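Collado Community Board > Schools > Crossing patrol and gate supervision at Cirkmont Primary

chalkyhill
Started this topic

The school sent a letter home on 18th March saying the crossing patrol on Zarow Road will stop at the end of this term. The council is taking the post away and putting a member of school staff on the front gate instead, mornings only. There was no mention of the afternoon, when the road is busier.

Has anyone had a reply from the council? I rang and was given reference 658 and told to wait.

marrowfat2
Same here, no reply. The letter says there was a survey of the road but doesn't say when it was done. If it was done in August it would have counted no children at all.

Tollgate
The survey is on the council website under highways. It was done in term time over 2 mornings. The count came out just under the level they need for a paid patrol. I don't like it either but that is the rule they use and they've used it for the other schools too.

marrowfat2
Mornings only again then. Anyone who stands there at pick-up can see it's worse. The vans come down from the Evum depot at the same time as the children come out.

Tollgate
I'm only saying what the document says. You can ask for a second survey in writing. It has to come from the governors, a parent can't do it.

pennywort
I work in a school (not this one) and I'm not convinced a patrol is the answer. We lost ours and moved the pick-up to the back gate, with the front kept for the bus and for parents of the nursery children. It took a few weeks of grumbling and then people got used to it. Cirkmont has a back gate onto the playing field path, doesn't it?

chalkyhill
It does, but it has been locked for years. The path floods at the bottom end and there's no light on it in winter. They would have to spend money on that, and I thought the whole point was to save it.

pennywort
Fair enough. Still cheaper over time than a wage.

osier_bed
I disagree. A gate doesn't stop traffic. My youngest is 7 and walks with her brother, and the person with the sign is the only reason I let them. Put her at a different gate and she still has to get over Zarow Road somewhere.

Also the staff member on the gate is not allowed to step into the road. I asked at the office. They can stand there and tell the children to wait, and that's all.

Tollgate
Correct, only a trained patrol can stop cars. Staff could be trained but the school would have to pay for it and for the insurance.

Greywether
I've lived opposite the school for a long time and there has been a school on that spot since 1801, so the traffic came to it and not the other way round. The trouble is parking. Half the parents who are cross about the patrol leave their cars on the zigzags. I have photographed it and sent it in.

marrowfat2
Some parents. Most of us walk.

Greywether
Enough of them. I counted about a dozen on Monday.

chalkyhill
Can we keep to the patrol please. Parking has its own topic.

I've written to the head and the governors asking for three things: a new survey that covers the afternoon, the patrol kept on until it's finished, and the results sent to parents. I'll put the reply up when it comes.

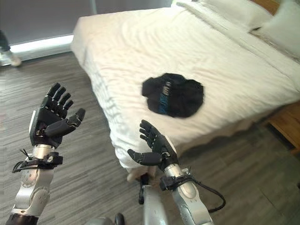

I also asked whether the gate rota has been agreed with the staff, as one of the teaching assistants told me she only heard about it from the letter. If they haven't got people for it then there will be nothing at all after the holidays.

osier_bed
Thank you for doing that. Did you ask who covers if the gate person is off sick? With the patrol the council sent a relief, or was meant to.

chalkyhill
No, I'll add that.

pennywort
Ask for the back gate to be looked at as well. It needn't be one or the other – you could have both by the autumn if the path was drained.

Tollgate
The governors meet in the school hall and parents can sit in for the first part. Questions have to be with the clerk a week before. If several people send in the same one they tend to take it as a single item, so word yours differently.

marrowfat2
Will do mine tonight. I'm still going to ask why nobody looked at the afternoons.

Greywether
I'll come along too. I would like the zigzags on the agenda.

osier_bed
Mine's sent. The clerk's address is on the bottom of the letter, second page.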